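Lunes, once de la noche

He vuelto a entrar en Vurkora después de casi 10 días sin tocarlo. Tenía la partida guardada en la puerta norte de Varma, con el inventario lleno y sin antorchas, así que la primera media hora se me ha ido en vender chatarra y ordenar el cofre. He sacado 1.000 monedas por las pieles y las dos hachas que no usaba. El herrero sigue pidiendo 2.000 por el escudo de ceniza, de modo que tendrá que esperar.

Luego he bajado a las minas. En el segundo nivel hay ahora unos bichos que no recordaba, los serniver de sal. Son como los de pantano, con el mismo salto lateral, pero dejan un charco que quita velocidad. El veneno no les hace nada. El fuego sí, aunque tardan en arder. Me han matado dos veces en el mismo pasillo por intentar pasar corriendo. A la tercera he ido sacándolos de uno en uno hasta la escalera y no he tenido problemas. 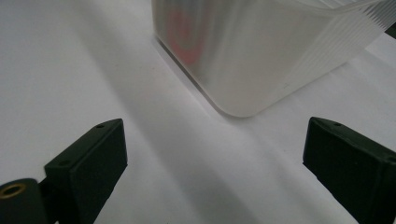
Al salir por el otro lado he llegado a Trurbridge, que en el mapa parecía una aldea y es poco más que un puente con una posada y un vendedor de flechas. El posadero da una misión larga: llevarle colmillos de cada variante de serniver. De momento tengo los de sal y los de pantano. Los de escarcha solo salen de noche, según el bestiario, y los de cobre no sé ni dónde buscarlos. Le he dicho que sí porque la recompensa es un anillo de resistencia y el mío está roto desde el torreón.

He subido a nivel 84. Los puntos los he puesto en aguante, aunque tenía pensado guardarlos para magia. Con el arco voy bien, pero me quedo sin energía en cuanto se juntan tres enemigos.

He guardado en la posada y lo he dejado ahí. Mañana quiero probar el camino del río antes de cenar, y comprar flechas, que me quedan pocas. También tengo que mirar si el charco de sal se puede limpiar con agua o hay que esperar a que desaparezca solo.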